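Section 2: Getting your travel consent file ready in Vemgate

Okay, so you've made your account and you're looking at the Vemgate dashboard. I put off this part for weeks when I first moved abroad for work, and it took me one evening in the end. Have your passport and your employer's letter next to you before you start (I kept getting up to look for mine!).

1. Click New Trip and pick the country you're leaving, then the country you're going to. If you have a layover longer than 24 hours, add it as its own stop.

2. Type your name exactly as it's printed in your passport. Mine has a middle name I never use, and I left it off, and the form came straight back to me.

3. Under Who Is Traveling, choose Adult Alone, Adult With Child or Minor Alone. The next screens change depending on what you pick.

4. Upload your scans. Each file has to be under 50 MB, and PDFs go through faster than photos.

Note: If you picked Adult With Child, you'll need a signed letter from the other parent. Vemgate has a blank one under Forms, and I'd use it, even if you already have a nice one from a lawyer.

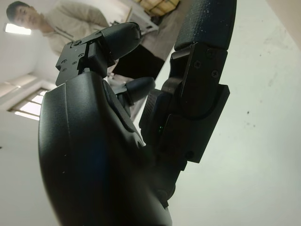

Subbarao Mudaliar wrote in to say that step 4 tripped him up: his consent letter was two pages, he uploaded them as 2 separate files, and only the second one was kept. Put both pages in one PDF and you'll be fine.

5. Choose how you want the letter witnessed. You can book a notary through Claveck, or go to your own and upload the stamped copy. I went to my own, a tiny office over a bakery, and it was cheaper.

6. Press Submit and write down your file number. You get 168 hours to fix anything that's missing, and the clock starts when you press the button, weekends included.

Caution: Don't buy a nonrefundable ticket yet! I did, and I lost almost $700 when my dates moved.

Caution: A finished file isn't a visa or an exit permit. Check the entry rules with the consulate as well.

If your status still says Pending after the clock runs out, go to Section 3, Contacting Support.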